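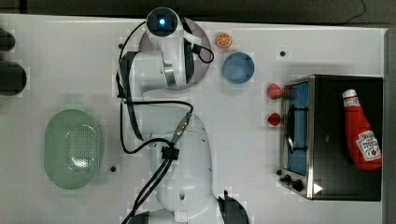 Countertop set laid out on a white table: toaster oven, blue bowl, two strawberries, orange citrus slice, ketchup bottle.

Hivard Prop Kitchens
Frequently asked questions: countertop sets

Last updated January 7, 2025

What is a countertop set?

A countertop set is a group of kitchen items rented under one stock number. It is used for classroom practice, window displays and photography. Each set contains one appliance, at least one dish and a selection of food items. The packing list taped inside the lid of the crate is the final word on contents.

Can I rent the toaster oven by itself?

Yes. Select "appliance only" on the order form. The bowl and food items cannot be rented without an appliance. If you need food items only, the Wullow range is sold in sealed packs and ships separately.

Does the toaster oven heat?

No. The heating elements are disconnected before an oven enters rental stock, and the power cord is removed. The knobs still turn. Do not attempt to rewire the unit. A rewired unit is charged at full replacement cost.

Are the food items edible?

Nothing in the food range is edible. The citrus slice and the strawberries are play food. Keep them away from real fruit during food handling classes.

Are all strawberries the same size?

No. They vary in size and in shade of red, and the two in the photo differ in both. Matched pairs are available on request if the order is placed three working days ahead.

Which bowl is supplied?

Round, blue, with a rim slightly lighter than the rest. Other colors are listed under Babaei tableware. Substitutions are noted on the packing list.

Is the ketchup bottle included?

The Heinz bottle is an optional extra. Rental bottles are empty and the caps are glued. If you plan to show the label in advertising, clearing the use of the brand name is your responsibility.

Can items be stored on top of the oven?

Light items can, including the ketchup bottle, which may be laid on its side as in the photo. The limit for the top panel is 3 lb. Do not stack one oven on another. Remove everything from the top before lifting the oven or opening the door.

How much table space does a set need?

A table 48 inches long is enough for one set with the items spread out. The oven needs 17 inches of clear space in front of the glass for the door to open fully. Check this before placing the bowl and the fruit. For overhead photography, turn the glass toward the center of the table and keep small items clear of its swing.

What surface works best?

Any flat, stable surface. White tabletops give good contrast with the red and orange items but show scuffs from the oven feet. Felt pads are in the small parts bag. Press them on before setting the oven down and leave them on when you return it.

How do I clean the items?

Oven: damp cloth on the black housing, dry cloth on the steel front and the glass. No abrasive pads.
Bowl: warm water and dish soap. Not in the dishwasher.
Play food: damp cloth only. Alcohol wipes lift the paint on the citrus rind pattern.
Ketchup bottle: dry cloth. Water gets under the label.

The control markings are printed. Do not rub them.

How should the set be packed for return?

Oven first, door shut, glass side against the foam panel. Strawberries and citrus slice go inside the bowl, and the bowl goes in the upper tray. Do not pack food items inside the oven cavity. They roll and scratch the inner face of the glass.

What if something is missing?

Report it within 24 hours of delivery and give the stock number from the crate lid. After that the item is treated as lost while on rent. Citrus slices are the most frequently lost item and are charged individually. Send reports to Reshma Mofokeng, Returns.

Is there a cycle limit on the oven door?

The hinge is inspected at 3,000 openings. If your project will open the door repeatedly, enter the expected number on the order form and a recently serviced unit will be allocated.

Do you rent the larger Truvier ovens?

From March. Dimensions will be added to this page when the stock has been measured. For advance orders, contact Samina Hayat in Bookings.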